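Gullurmont Technical Support
Ticket 1925: Remote demonstration session, cloth handling
Product: Trorkik teleoperation station
Customer site: Pondale
Opened by: Iker Carretero
Assigned to: Ashraf Tazi
Priority: Normal
Status: Pending customer confirmation

Summary of the issue

The customer reports that the follower hand does not open fully when the operator opens the glove. The fault appears during demonstrations of the cloth handling task and does not appear during the block sorting task, which is recorded at the same station with the same operators. The training set now holds 772 accepted demonstrations. A further 31 were rejected by the review tool with the message "grasp state mismatch."

Entry 1, I. Carretero

The station was restarted before the ticket was opened. Glove calibration was repeated by both operators and passed each time. The mismatch message returned within the same session. Operators state that the hand follows correctly on closing, and that the delay or shortfall is noticed only on release. We request guidance on whether the rejected demonstrations can be recovered or must be recorded again.

Entry 2, A. Tazi

Thank you for the report. Please provide the following:
Session log for the most recent rejected demonstration
Calibration file for each operator
Name of the active task profile
Wrist camera stills with the hand at the cloth

Please do not delete the rejected demonstrations. They remain in the holding folder and do not count against the storage limit.

Entry 3, I. Carretero

Logs and calibration files have been uploaded. The active task profile is "Rautiainen soft 2." It was copied from the block sorting profile in April and has not been edited by our staff apart from the grip force limit, which was lowered for fabric.

Entry 4, A. Tazi

The files have been reviewed. The calibration files are in order. In the session log, the opening command is sent at the full value, but the profile limits finger travel on release. The limit was carried over from the block profile, where a partial opening is sufficient. The review tool compares the glove position with the hand position and rejects the demonstration when the two differ.

Requested action:
1. End the session and place the arm in hold.
2. Open the profile and select Release Travel.
3. Change the setting from Inherited to Full.
4. Save the profile under a new name.
5. Repeat glove calibration for each operator before recording.

The rejected demonstrations should be recorded again. The arm path in them is valid, but the release portion would teach the policy an incomplete opening.

Entry 5, I. Carretero

The profile has been changed and saved as instructed. Wrist camera stills from the cloth task are attached.

Fingertips at the gray textured fabric, followed by a close, blurred view:
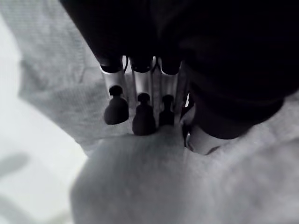
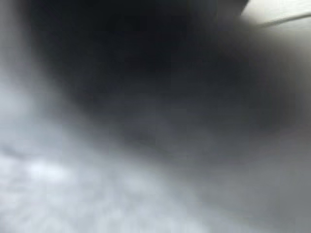 Both operators will complete calibration before the next recording block. We will report the review tool results here. Please advise whether the block sorting profile requires the same change.

Entry 6, A. Tazi

No change is required to the block sorting profile. Please leave Release Travel at its present value there, as the accepted demonstrations for that task were recorded with it. The ticket will remain open until the new review results have been received.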